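# How I keep a noise log for an old house

I get a lot of messages from people who've just moved into an old place and are lying awake listening to it. My first advice is always the same: start a log before you start a theory! I kept one for our house on Flatow Road for 70 nights, and I still go back and read bits of it.

## What you need

- A plain notebook (lined, cheap, lives by the bed)
- A pen on a string, or you'll lose it in the dark
- A clock you can read without your glasses
- A floor plan, even a terrible one

Draw the plan first and give each room a letter. Mine has the back stairs as F and the linen closet as G, and I refuse to change it now.

## Writing an entry

Write the time, the room letter, and what you heard in the plainest words you can find. "Two knocks, F, 3:10" is great. "Someone knocking to be let in" is a ghost story, and you can have fun with that later – just keep it out of the log.

Then add the boring stuff:

1. Was the heat running, or had it shut off in the last 30 minutes?
2. Wind, rain, or a big drop in temperature?
3. Who was up, and where were the pets?

Do this right away. I once waited until breakfast and had already turned a creak into footsteps (my brain loves doing this).

## Comparing notes

If you live with someone, keep separate logs and don't peek. My friend Parisa Arabzadeh and I did this over a long weekend at her aunt's house in Menzies, and we only matched on 5 entries. Every one of those was at the top of the stairs, a little after the furnace quit. I still didn't love walking past it!

Swap books after about two weeks, mark your matches with a highlighter, and look at the room letters first. Clusters jump out fast. Ours pointed to a loose stair tread, plus one hum in June that I've never pinned down.

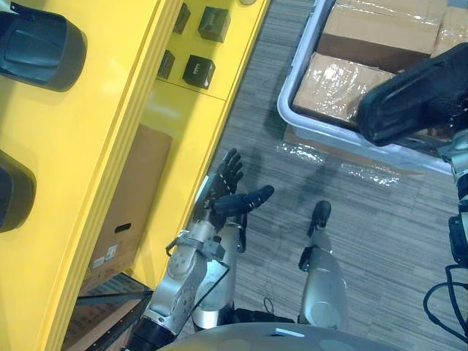
*Small black boxes on a yellow shelf, with a cardboard box lower down.*

## When to stop

Give yourself an end date and write it inside the cover. If you're losing sleep over the log itself, skip a few nights. Old entries will keep, and so will the house. I put mine away in a drawer with the floor plan folded inside, and the hum still has its own page with plenty of room left on it.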